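Brandthorpe Alignment

Print this article | E-mail this article

The Brandthorpe alignment is a row of low standing stones on the moor above the village of Brandthorpe, and the name also covers the long quarrel over what, if anything, it points at. The row is 62 metres long. The literature on it is a good deal longer.

Description

The stones run from south-east to north-west, climbing slightly towards a notch in the skyline known locally as the Saddle. None is taller than a sheep, and several have been used as scratching posts by sheep, which has done the carvings no good. A fallen slab at the lower end is usually taken to be the viewing position, chiefly by people who have wanted to sit down.

Theories

The solar theory was put forward by Bradley Cheetham, a retired surveyor, who held that the midsummer sun set in the Saddle when the row was built. His pamphlet gives the bearing but not whether it was taken from true or magnetic north. Later readers have tried both, and neither helps.

Laurențiu Oprea preferred the Pleiades. Stars shift against the horizon over the centuries as the Earth's axis wobbles, so a row can be matched to almost any bright object provided the date is left open. Oprea left it open by more than 300 years. He also allowed for mist.

Doğukan Işık walked the line one April with a theodolite and found that the Saddle is hidden from the fallen slab by a nearer ridge. Supporters of both earlier theories replied that the slab must have been moved. Işık's survey remains the only one with a table of horizon heights, and it is quoted by all sides.

Computer reconstructions

Bülent Ekinci fed the survey into Zikgate, a sky-plotting program, and tested the row against 2781 stars. He reported 372 matches, a result he described as encouraging. Maximiliano Olmedo then ran the same test on a garden fence in Pranovness and got rather more -- the fence is longer and has a bend in it.

Access

A footpath leads up from the church. The upper part is boggy in most seasons, and the signpost at the second stile points, with some confidence, the wrong way.
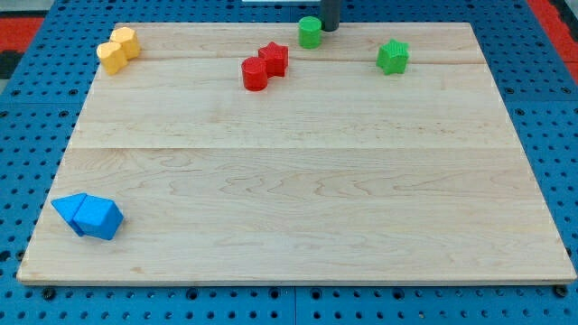
See also

Horizon astronomy
Hầu stone circle
Precession
Magnetic declination

Last updated: 2021-07-07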